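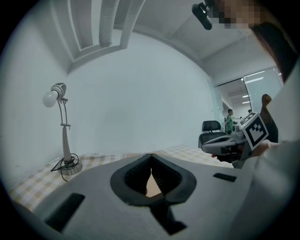 Demonstration collection: lamp and tabletop tasks

Collection for the Duvthorpe task set resumed in January with the two-handed grippers. The set now holds 600 accepted demonstrations across 23 tasks, all recorded by hand at a table with no arm present. Teleoperation remains in use for the drawer and latch tasks, where the operator needs to feel the arm's reach limits while working.

The desk lamp tasks have taken more time than planned. A lamp looks simple to handle, but the stem, the joint and the head each call for a different grip, and the cable changes where the base can go. Operators were grasping the stem high up and dragging the lamp by it. A person holding a gripper can correct for the tilt without thinking. The trained policy could not, and tipped the lamp in most of its early runs on the arm.

Sudheer Kulkarni rewrote the instructions for these tasks. The left gripper now steadies the lamp low on the stem before the right gripper touches the head, and it stays closed until the head has been released. Operators pause for a full second between grasp and movement. The pause makes each demonstration longer, but it gives a clean break between stages when the recordings are cut up for training.

Some points from the last review, for anyone booked to collect:

Keep the marker on each gripper facing into the work area. Wrist rotation past a quarter turn hides it from the other gripper's camera, and the relative position of the two hands then has to be filled in from motion data alone. Short gaps are fine. Long ones fail the check in Famel and the recording is dropped.

Move at the speed of the arm. Fletcher Ruawai compared hand speeds with the arm's limits and found that 51 recordings from the first batch could not be replayed at all. They have been pulled from the training set but kept on the server under the old labels.

Start each recording with both jaws open and finish the same way. If you drop something, finish the attempt if you can and tag it as a recovery. Do not restart halfway through.

Vary the starting position of the lamp and the lie of the cable between attempts. The patterned tablecloth can stay on for this round. Plain covers will be used for the next one, so that we can compare tracking quality on both.

Face blurring is applied on upload, before review. Reviewers do not have access to the raw files.

Bite, the tool that reads jaw width from the video, has been updated to version 4. It handles partial closure better than the last release, though it still reads slightly wide on thin objects — lamp stems included. Please recalibrate at the start of each session and note the offset in the log.

The next policy will be trained on the Nillavard machines once the lamp tasks are complete. Questions about bookings go to Fletcher, and questions about task instructions to Sudheer.

Updated March 14, 2024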